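Kallberg returns desk – weekly check of the small-item stations
Area: soft goods and jewelry, stations 1 to 4
Checked by: Myroslav Didenko, Saturday, before first shift
Software: Plokance sorting assistant, second month in use

Station 1 passed everything last time, so I started with the fine items. Bracelets and cables are still the hardest thing we pick up, and the most fun to watch.

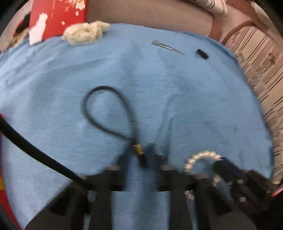 Pearls and small items on the blue cloth 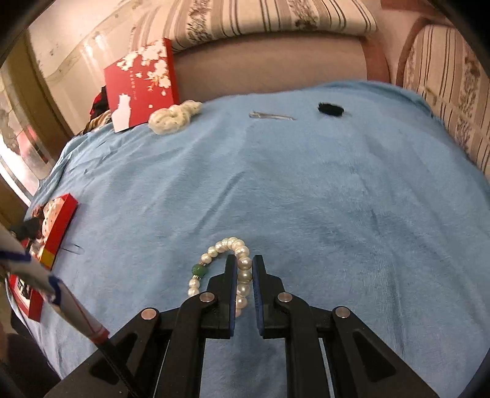
1. Emergency stop within reach of the seated person – OK, all four. Station 3 was moved 15 inches closer and what a difference! No more leaning.

2. Finger pads clean, no grit, no lifted corners – OK on 1, 2 and 4. Station 3 has a corner starting to lift. Replace before Monday's run, spares are in the Fastex drawer.

3. Pivots and screws tight – OK. One screw on station 2 took a quarter turn.

4. Cables clear of walkways and chair wheels – NOT OK at station 4. Clipped it back up, but the clip is tired. New one ordered.

5. Grip force at the low setting for beads and chains – OK. Somebody had written the setting on tape beside the screen. Love it, please do this at every station.

6. Loose hair, sleeves and lanyards – OK. Reminder that the rule covers visitors too.

7. Seating and wrist comfort – ask people, don't guess. I asked. The evening crew used to untangle chains by hand all shift, and two of them told me their thumbs have stopped hurting. They now spend that time on checking clasps and writing up damage, and they want more light for it. Fair request – I've put in for two lamps.

8. Manual fallback known by everyone on shift – PARTLY. Two new starters hadn't been shown. Did it on the spot, took 40 minutes with questions, and the questions were great.

9. Log review – 1,180 items handled, 341 passed to a person. Most of the handovers were knots and thin chain. I'd like us to keep the handover button as easy to press as it is now. Please don't treat a high number as a bad week.

10. Job rotation sheet up to date – NOT OK, still showing February. Yatsenko line has a good template, copy theirs.

Open from last time: floor mat at station 2, still curling. Taped down, replacement due in March.

Signed off for use: 1, 2, 4. Station 3 after the pad is changed.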